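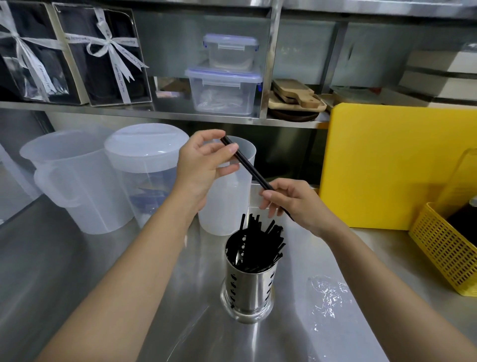

*Slide 1: A black straw held over the straw holder at the counter.*

# Waste in small cafés: what we learned from weighing the bins

Speaker notes, Carolina Morais. May 3, 2022. Slot is 20 minutes plus questions.

## Opening (slide 1 stays up)

Thank Vlasta Ďurica for the introduction. Say who I am: I ran two cafés, sold the second one, and now I help other owners with purchasing and waste.

Most talks on café waste start with straws, cups and lids. Those get the attention because customers see them. I'm going to spend most of the time on food and milk, where the money goes. Disposables get one slide near the end.

Ask for hands: who has weighed their bins for a full week? Wait. Then ask who knows what they pay per collection.

## Slide 2: Who took part

- 18 cafés, all independent, all with fewer than ten staff
- Weighed everything thrown away in March
- Four bins each: kitchen prep, plate leftovers, milk and coffee, everything else
- Scales lent by Trorkier, returned afterwards (two went back without their power leads, my fault)

Abílio Vilela did the spreadsheet. Any question on method goes to him, he's in the second row.

Mention that three of the cafés closed on certain days for building work. We left those days out and didn't fill them in with averages.

## Slide 3: The big number

719 kilos of food prep and plate waste across the group in the month. Pause so people can read the chart.

Prep waste was larger than plate waste in nearly every café. Owners expected it to be the other way round. Eduardo Moreira had been planning to cut his portions before the trial. After the second week he left the portions alone and changed his bread order.

Don't get drawn into comparing one café with another here. The menus are too different. A place that makes soup every day uses its vegetable ends, and a place that only does toasties has no use for them.

## Slide 4: Bread

Bread was the worst single item. Causes, in the order people reported them:

1. Standing orders not changed when trade dropped
2. End slices binned
3. Loaves cut too early in the day
4. Fear of running out at lunch

What worked at Zatura, the café by the bus station: they moved from one delivery to two smaller ones. The bakery charged a bit more for the second drop. They still saved money by the end of the month. They also stopped slicing before eleven.

What didn't work: selling yesterday's loaf at half price from a basket by the till. Regulars waited for the basket and bought less of the fresh bread. They dropped it after nine days.

Click forward. The next slide has a slow build, so keep talking.

## Slide 5: Milk

Two kinds of milk waste. Jug waste is what's left after steaming. Date waste is full or part bottles poured away because they're past their date.

Jug waste is a training matter. Smaller jugs help. So do fill lines, if people look at them. Cristóvão Vieira put a strip of tape on each jug at his place and his waste went down in the first week, crept up in the third, then went down again when he replaced the tape. I'd like to see a longer run before saying much about that.

Date waste was almost all oat and soya. Cafés were opening several cartons at once at different stations. One fridge, one open carton of each, with the opening date written on the top. It's dull advice and it costs a pen.

## Slide 6: Ordering sheet

Hand out the printed sheets now. There are 31 copies, so ask people to share if it's a full room.

Walk through the columns: item, what you had at close, what you binned, what you'd order again. Leave the last one blank until the end of the week. Filling it in daily makes people overreact to one bad afternoon.

Vasiliauskas, the wholesaler on our side of town, takes changes up to four in the afternoon. Check your own supplier's cut-off. Several owners in the group had never asked.

## Slide 7: Disposables

Keep it short. By weight these were a small share. By volume they filled the "everything else" bin, and if you pay per lift then volume is what you pay for.

Flatten boxes. Keep lids and napkins behind the counter if you have staff to hand them out. If you don't, leave them where they are, the queue will cost you more.

## Slide 8: What I'd do again

- Weigh for two weeks, not four. The later figures got patchy.
- One person writes the numbers down on each shift.
- Put the scales next to the bins. The Trorkus site had them upstairs and missed six days.

## Questions

Likely ones: composting contracts (I don't know enough, point to Vlasta), surplus apps (mixed results, two cafés tried them), cost of scales (get the price from Trorkier before going on).

Collect spare sheets from the chairs afterwards.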